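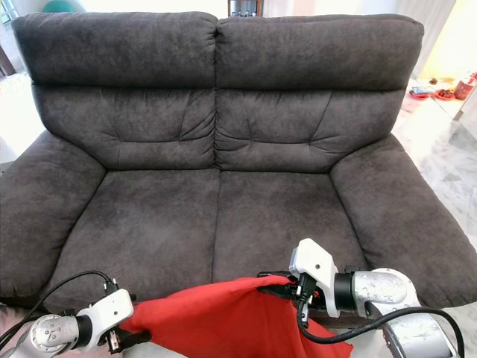
4.2. Reglas para trabajar con tela en casas habitadas

Figura 3. Sujeción a dos pinzas de un paño rojo ante un sofá de dos plazas.

Confieso que la primera versión de nuestro protocolo, la de febrero, era un desastre (la escribí yo, así que puedo decirlo). Tenía 8 reglas y en las casas se nos olvidaban la mitad. Skarphéðinn Hedegaard me convenció de dejarla en seis, ¡y menos mal!

La que más discutimos fue la de la tensión: el borde superior del paño va tirante entre las dos pinzas, como en la figura 3, y el resto cuelga libre. Nada de estirar hasta que el tejido sufra. La segunda en polémica trata de los cables, que pueden formar un arco holgado pero nunca meterse entre los dedos y la tela. También pedimos no reordenar la sala antes de grabar; si hay platos en una mesa, se quedan donde están.

Con estas normas anotamos 1751 episodios en Serra y Ketcombe. Chandrasekhar Reddy revisó las etiquetas conmigo y todavía discrepamos en qué cuenta como «tirante», asunto que retomo en la sección 5.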